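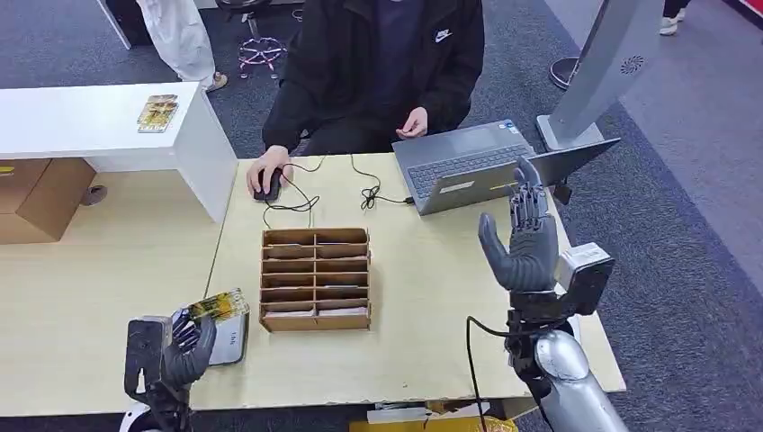 Desk with compartment organizer, mouse and laptop.

Unit 4 handout: How a reality dating season is put together

Read this before the seminar. Bring a printed copy with your own notes on it, because we will be marking it up together. The viewing list is at the end.

1. What the word "unscripted" covers

Most textbooks in this field open by telling you that reality television has no script. I would like you to be suspicious of that from the first day. What the word mostly tells you is which contracts were used. An unscripted show does not pay for scripted dialogue in the way a drama does. It may still have a story department, a season outline, a daily call sheet with intended scenes on it, and a host whose lines are written down and approved.

So when a producer says "we just let the cameras roll," ask which cameras, in which room, at what hour, and who decided that those two people would be in it.

For this unit I have made up a working vocabulary. It is mine and you won't find it in the library catalog, so define the terms if you use them in an essay.

Setup: anything arranged before the cameras run. Seating, drinks, who gets told what and when.
Prompt: a question asked off camera that leads to a line said on camera.
Repair: something recorded later to cover a gap in the story.
Graft: sound from one moment laid over pictures from another.

Students always want to spend the whole session on grafts, which are the fun ones. Setups do far more of the work.

2. The Tamberg format

Tamberg is our main case. The premise is plain enough: a group of singles lives in a lakeside hotel, each of them is paired with a partner by a panel, and every Sunday the pairs may be broken up by a vote. The network sold it as a test of whether strangers choose better than we do.

I don't think it tests anything. A test would need a comparison group, and there isn't one. It would also need somebody to say in advance what success looks like. In the first season a couple "worked" if they left together. In the second, a couple "worked" if they were still speaking at the reunion. The opening titles made the same claim both years.

Look closely at the matching panel. We see its members talking for less time per episode than we see the hotel pool. We are never shown a match being rejected, or two panel members disagreeing, or any of the forms the cast are said to have filled in. Maybe the panel chose the pairs. Maybe casting chose them and the panel was filmed nodding. From the episodes alone you cannot tell, and your essay should say that you cannot tell. I take marks off for guessing in either direction.

3. Casting as writing

If you want to find the author of a dating show, start with casting. Once you have put a recently divorced firefighter, his ex-wife's college roommate and a man who hates being interrupted in the same kitchen, very little remains to be written.

Oprea, the format we compare with Tamberg, is more open about this. Its launch episode includes the audition tapes, and you can hear the casting team asking for things. One applicant is asked to describe her worst breakup, then asked to do it again "with more of the restaurant in it." She does, and it is a better story the second time. Note which version made it to air.

Some writers praise Oprea for this openness. I am less sure. Showing the audience one piece of the machinery is a good way to make them stop looking for the rest. Compare the audition tapes with the elimination scenes in the same season, where no crew voice is heard at all.

4. The interview chair

The solo interview (the trade uses several names for it, pick one and stick to it) is where most of the story gets told. Points to watch:

Tense. Cast members often speak in the present about something that is over. "I'm walking in and I'm thinking, this is it." Ask yourself when that was recorded.

Clothing and hair. If the same outfit turns up in interviews spread over several episodes, it may be a continuity rule. It does not prove the interviews were done in one sitting, and every year a third of the class writes that it does.

Complete sentences. People in conversation rarely restate the question before they answer it. People in interview chairs do it constantly, usually because they were told to.

Cuts on the breath. If the speaker's face is replaced by a shot of the garden halfway through a sentence, listen to that sentence again with your eyes shut. The pitch may jump. It may also be perfectly continuous, and the editor may simply have liked the garden.

5. Audience claims

Urkemlow, the streaming format, said in its publicity that viewers "decide everything." They decided one thing, which was who got the last date. Everything that led them to care about that choice had been cut before voting opened. I would call this a narrow kind of power, though a real one – there is a good essay to be written on the other side and I'd be glad to read it.

Be careful with fan forums as evidence. They are excellent for spotting continuity errors and poor for working out why they happened. A glass that refills itself between shots means the scene was assembled from more than one moment. It doesn't mean the argument in it was fake.

6. Does it matter?

The usual defense is that everyone knows. Viewers are savvy, the cast have seen the show before, so nobody is fooled. I have read this in more than 9 student essays and still haven't seen it backed up. Knowing in general that a show is edited is a different thing from knowing which line was moved. Ask a friend who "knows it's all fake" what they think of a particular villain and see how long the distance lasts.

For the seminar

Pick one elimination scene from any format on the list. Log every cut for 3 minutes. Beside each one write S, P, R or G, or a question mark. Expect a lot of question marks. A log with none in it will come back to you.

Viewing

Tamberg, season 2, the opening episode and the reunion
Oprea, launch episode
Urkemlow, final, with the publicity trailer
Badia, any episode (optional, subtitles are poor in places)

Essay titles go up after the September reading week. Late logs can't be used in class, so please don't send them to me.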